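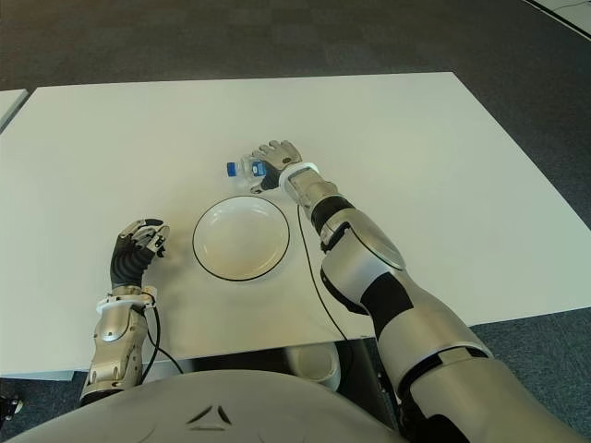

How many examples does a robot need to learn one simple task?

More than you'd like, and it depends mostly on how varied they are. For putting a bottle in a bowl we recorded 464 demonstrations before the policy was any good, and 651 by the end of November.

The first batch was mostly me driving, and I drive the same way every time. I put the bowl in the same spot and came in at the same angle. The model learned that very well and fell apart when Kirstin Strachan slid the bowl over by a hand's width.

So we changed the routine. Kirstin and I swap every 6 episodes, and whoever isn't driving moves the bowl and the bottle. We keep the slow ones and the ones with a fumbled grasp, as long as the driver recovers. Anything with a dropped bottle gets tagged and put in its own folder, and Ross Moffat still wants to train on those. I'm not sure yet.

Labeling takes longer than recording. I'm nearly through it and will post the split when it's done.

Filed under: Robot learning, Data collection

© Murdo Yule | Contact | Back to top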